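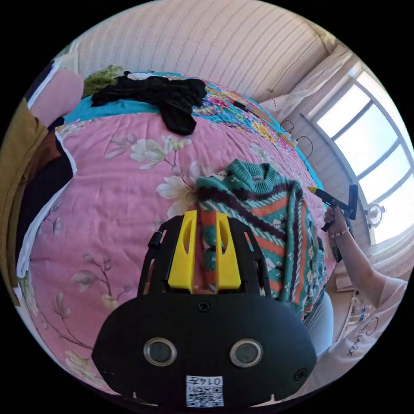

5. Washing wool and knits

Wool is where the Nakeo really gets to show off! The Knits program rocks the drum gently and then lets it rest, so a favorite sweater can go in the machine instead of the sink. Give it a try before you go back to hand washing.

Before you start

1. Read the care label. If it says dry clean only, stop there.
2. Close zippers and buttons, and turn each piece inside out.
3. Sort by color. New dark knits go in alone for the first couple of washes.
4. Weigh the load. The limit for this program is 2 pounds dry, even though the drum looks half empty.

Note: Mesh bags are fine, one knit to a bag.

Running the program

5. Turn the dial to Knits. The display shows 400, the spin speed. You can lower it, but you can't raise it.
6. Pour liquid wool detergent into the left drawer, up to the first line. No powder, please – it doesn't dissolve well in cool water.
7. Press Start. The full program takes around 23 minutes.

CAUTION: Do not use bleach or fabric softener made for cotton. Both can damage wool for good.

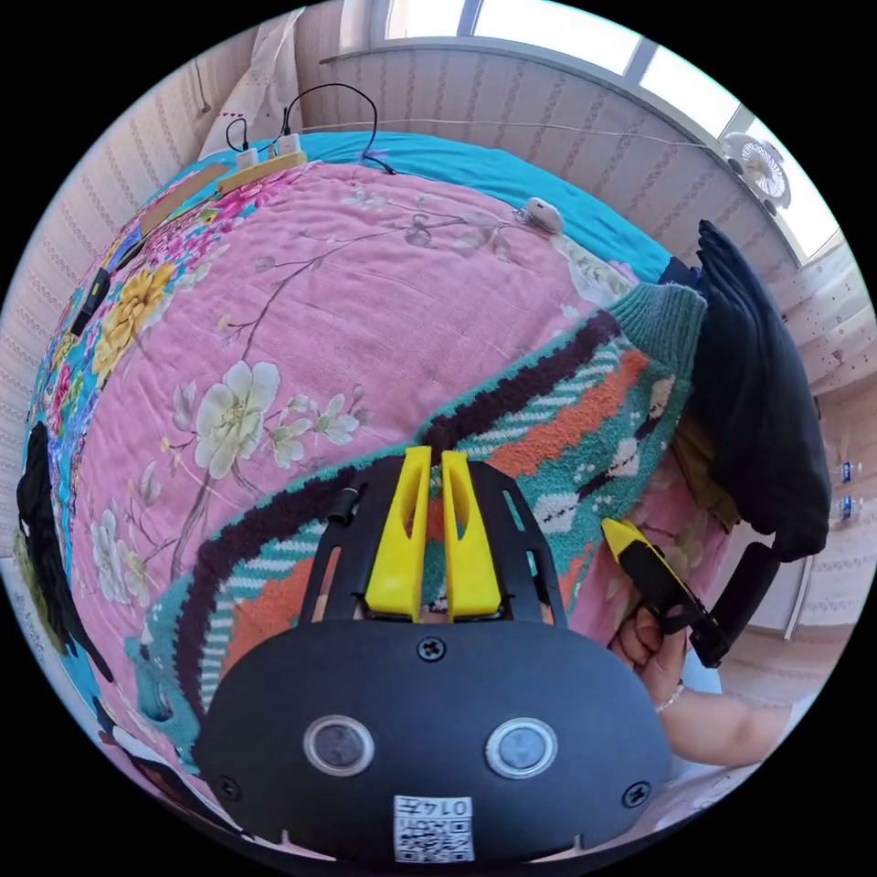

Houda El Ouafi wrote in to ask for a line about the Pause button: on Knits it holds the water in the drum, and she once left a cardigan soaking all afternoon. Press Pause a second time and the machine drains. Thank you, Houda!

Drying

8. Take knits out as soon as the door unlocks. Support them from underneath, as wet wool is heavy and stretches.
9. Roll each piece in a dry towel and press down with your hands. Don't wring.

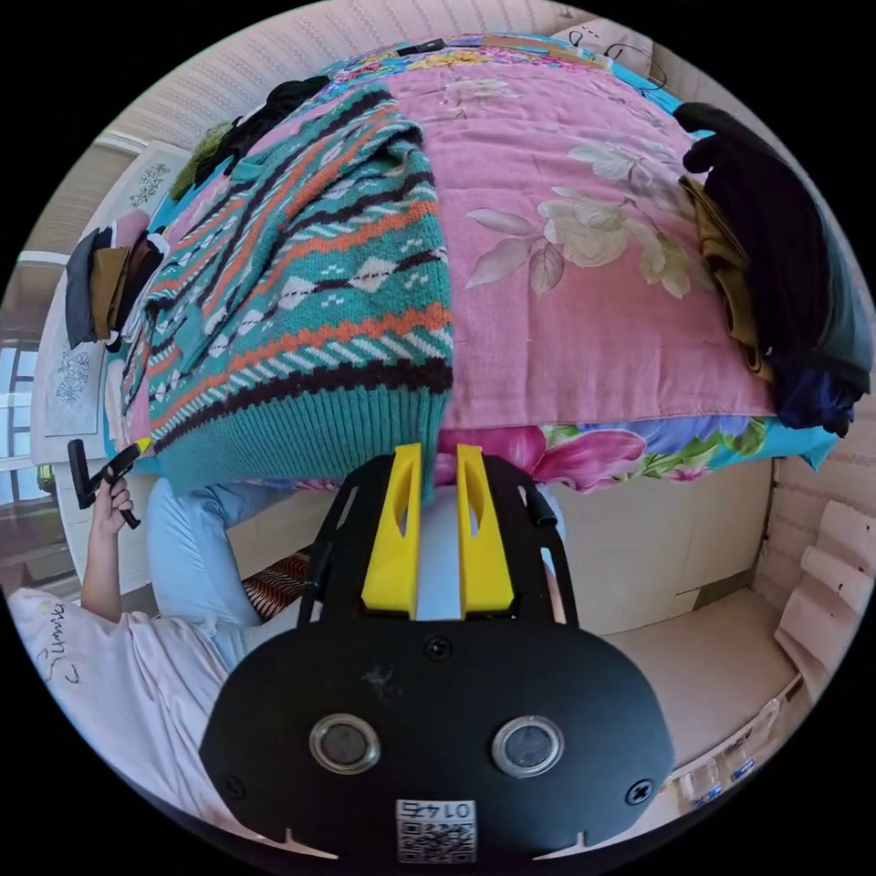
10. Unroll it, lay it flat on a fresh towel and ease it back into shape – cuffs and hem first, then the shoulders. Turn it over when the top side feels dry.

CAUTION: Keep knits off radiators and out of direct sun.

If the display shows E2, the load has bunched up on one side. Open the door, spread things out and press Start again. Error codes are listed in section 9.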